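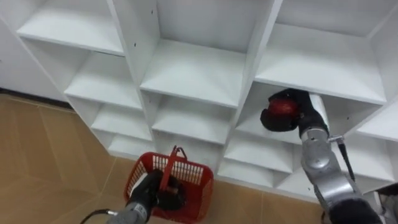

Shelf station, main hall. The left gripper holds a red basket by its handle while the right gripper has a round red object at one of the compartments.

Open Day at the Naidoo Center for Applied Automation
Photo gallery
Posted 29/09/2024

The Naidoo Center for Applied Automation opened its laboratories to the public this September. Visitors were received in groups of up to 32, and each group spent 40 minutes in the main hall before moving on to the workshop and the lecture room. The program was prepared by the Center together with its partners Binero and Trornex, and was open to residents, schools, and local businesses without charge.

The gallery opens at the shelf station, which was the first stop on the tour for every group. The notes that follow give the background to the station and to the other parts of the program, for those who attended and for those who were unable to obtain a place.

The shelf station
The demonstration at this station forms part of Mekiten, the Center's project on two-armed handling of everyday goods. Mekiten is concerned with the kind of work done in small stores, school supply rooms, and clinic stockrooms, where items are moved a few at a time between shelves and carriers of many different sizes. The project is now in its second year and is carried out jointly with Trornex, which is responsible for the control software.

Each arm has its own part in the task. One arm manages the basket and the other handles the item, and the two must be planned together so that neither enters the space the other needs. Visitors who asked about the pace of the work were told that speed is deliberately limited during public sessions. The same limit applies when students are working in the hall.

The shelving
The white unit is divided into open square compartments. A shelf of this kind presents a practical difficulty for a robot arm: the gripper must enter from the front, keep clear of the dividers on both sides and the board above, and leave by the same way. The compartments nearest the floor are the hardest to reach, and staff explained how the approach to these is planned separately from the upper rows.

Several visitors asked whether the shelving had been specially made. The Center's policy is to use ordinary furniture wherever possible, and the project team keeps to this in all of its public demonstrations.

The basket
Carrying a basket by a thin handle is a task of its own. The load hangs below the gripper and may swing when the arm starts or stops, and the basket may tilt as its contents shift. A member of staff described the earlier approach, in which the basket was set on a fixed stand and only one arm was used. The present arrangement was adopted after the spring trials and has remained in place.

The grippers
Both arms end in black grippers. Questions on this subject took up much of the time allowed for discussion, particularly among the school groups. Staff spoke about the difference between holding a narrow handle and closing the fingers over something round, and about how much force is appropriate for goods that bruise. A printed sheet on the subject was handed out at the door - further copies may be requested from the front office.

Workshop session
Following the main hall, groups proceeded to the workshop, where Binero presented its training program for maintenance technicians. The program accepts 30 trainees each year and combines classroom teaching with placements at partner sites. Applicants are not required to have previous experience in automation. Information on entry requirements is available at the workshop office, and applications for the coming year will be accepted until the end of the winter term.

Lecture room
The day closed with 2 short talks in the lecture room. The first gave an account of how the Center chooses its research topics and how outside organizations may propose one. The second dealt with safety in shared workspaces, including the marking of floor areas, the position of stop buttons, and the duties of the person supervising a session. The slides from both talks will be placed in the Center's public library.

Questions received in writing
Visitors were invited to leave written questions at the reception desk. Many concerned employment, and a number asked when machines of the kind shown in the main hall might be found in stores. The Mekiten project is a research activity and no product is planned at this stage. Replies to individual questions will be sent to those who left an address.

Group visits
Schools and community organizations may arrange a visit outside the open day. Requests should be made in writing at least four weeks ahead and should state the size of the group, the age of the participants, and any access needs. Children under twelve must be accompanied by an adult at all times. Bags and coats are to be left in the cloakroom before entering the main hall.

Use of photographs
Photographs in this gallery may be reproduced for school and other noncommercial purposes, provided that the Naidoo Center for Applied Automation is credited. Requests for larger files should be addressed to the front office.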